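2026年8月7日　作業ノート(礼拝堂オルガン・音響まわり/説教録音アーカイブ)

午前、地下の棚からカセットの箱を二つ出した。ラベルは牧師の手書きで、聖書の箇所だけ書いてあって年がないものが多い。「ルカ15」とだけあるテープが三本。内容を聞かないと並べられない。とりあえず箱の順番のまま通し番号を振ることにした。並べ替えは目録ができてから。

デッキはKushnirの古いほうを使用。右チャンネルの出が弱い。ヘッドをアルコールで拭いて少し戻ったが、左右の差は残る。説教はもともとモノラルの卓から録っているはずなので、左だけ取り込んで両側に複製する。賛美の入っているテープは別扱いにして、デッキを直してから録り直す。番号の後ろにSを付けた。

取り込みはBratumのインターフェース経由、24ビット。レベルは祈りの部分に合わせると説教の山で振り切れる。この先生は前半は小声で、終わりの招きに入ると急に大きくなる。山のほうに合わせて、あとで持ち上げる。ノイズは増えるが歪むよりいい。

低域のハムが気になったので4,000Hzより上と一緒に切ってみたところ、子音がつぶれて聖句が聞き取りにくくなった。高域はそのままにして、ハムだけ細く抜く設定に変更。Iduｎさんにも聞いてもらい、後者で決定。冒頭の会衆のざわめきと咳は残す。始まる前に誰かがオルガンを試し弾きしている箇所も残す。

目録の件。Lesia Ivanyshynさんから項目案が届いた。説教題、聖書箇所、説教者、礼拝の種類(主日、祈祷会、葬儀、特別集会)、言語、備考。これに「通訳の有無」を足したい。宣教師が来たときの集会は一文ごとに通訳が入るので、文字起こしのときに扱いが変わる。葬儀の録音は遺族に確認が取れるまで公開しない。目録には載せるが、音声へのリンクは付けない。これはIdun Backlundさんの意見で、自分も賛成。

旧目録(青い表紙のノート)では総数が1,099本になっている。ただし途中で番号が飛んでいる箇所があり、逆に同じ番号が二本に付いているところもある。現物と突き合わせるまで、この数字は外に出さないこと。

文字起こしはWastilicoで試した。普通の話し言葉はだいたい拾うが、文語訳の引用に入ると崩れる。「汝ら」「のたまふ」のあたりは全滅。引用箇所は聖書本文から貼って、前後だけ直すほうが早い。人名も弱い。ハバククが毎回違う字になる。固有名詞の一覧を先に読ませる機能があるらしいので、次に試す。
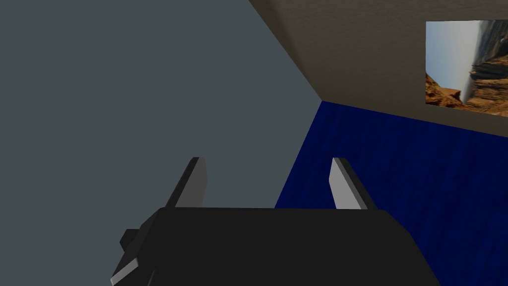 テープ9は途中で切れていた。リーダーテープの付け根なので音は失われていない。スプライシングテープでつないで、一度早送りと巻き戻しをしてから再生した。問題なし。ケースのパッド(フェルト)が取れかけているものが同じ箱に数本あるので、再生前に必ず見ること。外れたまま回すと高域が落ちる。

保存先はJaruraの共有と、事務室の金庫に入れる外付けの二か所。ファイル名は番号と聖書箇所だけにする。説教者名を入れるかどうかで少し迷ったが、客員の先生の表記が資料ごとに違うので、名前は目録側で管理する。

残り
・右チャンネル。ヘッドの傾きを調べる。だめなら予備のデッキを借りる
・「ルカ15」の三本を聞いて、放蕩息子の連続説教かどうか確かめる
・週報の綴りを書庫から出してもらい、説教題と日付を照合
・葬儀の録音の確認用の手紙、文面はLesiaさんに頼む
・空のケースが足りない。割れたものから順に交換

午後の祈祷会で二階の卓を使うため、ケーブルは全部外して元に戻した。入力2のつまみは触らないこと。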